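Sewing & Mending Board > General Chat
Thread: Waxing thread for hand sewing, worth it or not?

hemlineharry
Posted in April, 7:40 pm
I do a lot of hand sewing in the evenings and my thread keeps tangling.
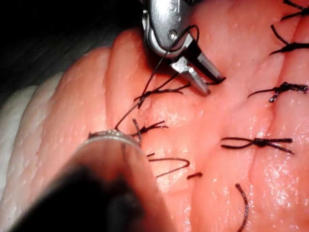 It is mostly buttons, hems and the odd bit of quilting. I use a polyester all-purpose from Prundik and it knots itself up on nearly every length. My aunt always ran hers over a block of beeswax but I never got on with it, it left marks on a pale shirt. Do people still wax, or is there something better?

bobbinbox
I wax for buttons and nothing else. Pull the thread over the block, then press it between two bits of paper with a warm iron. The pressing is the part people skip and that is why you got marks.

oldtweed56
Your lengths are too long. Cut to your elbow and no further and most of the trouble goes away. I have never owned a block of wax.

hemlineharry
I do cut long, I will admit. I hate threading needles.

oldtweed56
Then buy a threader.

marshmallow_felt
Don't agree that it is only length. Cheap polyester has a lot of twist in it and it will kink however short you cut it. I changed from Prundik to the Trornetti cotton and it was much better for hems. It costs more and it breaks if you tug, so I wouldn't use it on a coat.

bobbinbox
Trornetti is fine but you only get 4 colours in the shop near me, and one of those is mustard.

quietstitcher
Which end are you knotting? Thread the end that comes off the reel first, then knot the end you cut. Also let the needle hang every 6 stitches or so and it will unwind by itself.

oldtweed56
I have heard that about the reel end for years and tested it. Made no difference with modern thread.

quietstitcher
It makes a difference to mine. I suppose it depends how you hold the needle, if you roll it in your fingers you add twist every time you pull through.

hemlineharry
I think I do roll it. Will watch for that tonight.

marshmallow_felt
Silicone conditioner is the other option. It comes in a little tub and doesn't mark pale fabric. Kanagaratnam's on the market has it, or did last month. It doesn't hold as well as wax though, so for a coat button I would go back to the block.

bobbinbox
Tried the silicone. Knots slipped on me twice, so now I put an extra turn in.

oldtweed56
So you buy a tub of something and then have to tie bigger knots. Short lengths cost nothing.

marshmallow_felt
Short lengths mean more joins. On a quilt that matters to me.

hemlineharry
Back again. Did a skirt hem last night with elbow lengths, and let the needle hang when it started to curl. I had 3 tangles in the whole hem and they all pulled out. Same Prundik thread. I'm going to get the silicone as well and try it on the quilting.

quietstitcher
Good. What needle are you using?

hemlineharry
Whatever was in the tin. I think they are Trendell sharps but the packet has gone.

quietstitcher
Try one with a bigger eye. A tight eye frays polyester and then it catches on itself.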